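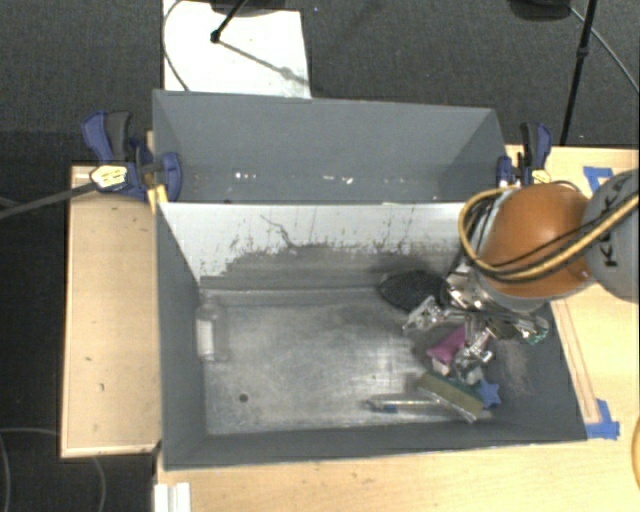 Hello Nazareno, a quick update on the Mavorwood sorting station for May. We've spent £1789 of the grant so far, mostly on the tabletop and the big grey bins, and I'm really pleased with how it's coming together! The bins came second-hand from Flikwood (scuffed to bits, but solid) and we're keeping two on the go. Bottles, crumpled packaging and general odds and ends all get tipped in together — that's the mix Duda asked for. We've now been through over 90 loads, with 18 still to do before the next payment. I'd like to put a little of what's left towards new liners, if you're happy with that?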